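Zotis grasp transfer numbers: does anyone buy them?

Driditz Robotics Board > Manipulation > Papers and results

torque_ripple
Posted 26th August

I finally read the Zotis writeup from the Hladun lab. The claim is that a policy trained on 200 teleoperated demos gets 90 percent success on objects it has never seen. My problem is the word "unseen." As far as I can tell from the appendix, the held-out set is more toy food from the same kind of bin. If you train on a plastic pear and test on a plastic peach, you have tested color.

I'd like to be wrong. Has anyone run it on their own bench?

flatwasher
Reply #2

You're being unfair to them. The appendix splits by shape as well as color, and they report the long objects on a separate line. It's lower, and they say so.

torque_ripple
Reply #3

They say so in a footnote. The abstract says 90.

mill_and_bore
Reply #4

We've been running the Zotis checkpoint for a while with our own demos on top. Parallel gripper, cart at a fixed height, mixed toy food and a couple of bowls. 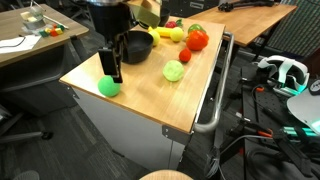

Start pose matters more than the paper lets on. We logged 1104 attempts and the biggest predictor of a clean pick was how far the fingers had to travel sideways before closing. Object type came second. A start like the one in my picture, with the fingers just above the green foam ball and a little behind it, is close to a free point. Ask for the strawberry at the back of the cart, with the banana right beside it, and you learn something. I went through the paper twice looking for how they pick start poses and found one sentence: "initialized near the workspace." Near what?

flatwasher
Reply #5

OK, that's a fair complaint. But your demos are mixed in, so your numbers aren't theirs either. You could have taught it to like short moves.

mill_and_bore
Reply #6

Could have, yes. I ran the stock checkpoint too, on a smaller batch. Same trend, weaker. I wouldn't publish it.

quietservo
Reply #7

Foam is also doing a lot of work in these benchmarks. It squashes, it grips back, and it forgives you for being off center. Swap in anything hard and glossy and watch the curve drop. I'd want foam and hard plastic reported apart every time, and I have yet to see a paper in this line do it.

torque_ripple
Reply #8

Agreed on foam. Also, what counts as success? In the Jovport benchmark you had to lift and hold. Here I think it's contact plus upward motion, and those two can differ by a lot.

flatwasher
Reply #9

It's lift plus 11 seconds of hold. Section 4, second paragraph. I get being suspicious, but read the thing before you swing at it.

torque_ripple
Reply #10

Fine, I missed that, and I take it back. It's a stricter hold than I expected. The start pose problem stands, though, and so does the test set.

gantry_goat
Reply #11

Lurker here. Is the eval code out? If the start poses are sampled in code, this argument ends in five minutes.

mill_and_bore
Reply #12

Weights are out, eval code is "coming." The repo has said December since I first cloned it — I'm not holding my breath. If they do post it, I'll rerun with their sampler and put both sets of logs in this thread, good or bad.

quietservo
Reply #13

Please split by material when you do.

mill_and_bore
Reply #14

Will do. The objects are tagged already, so it's one more column.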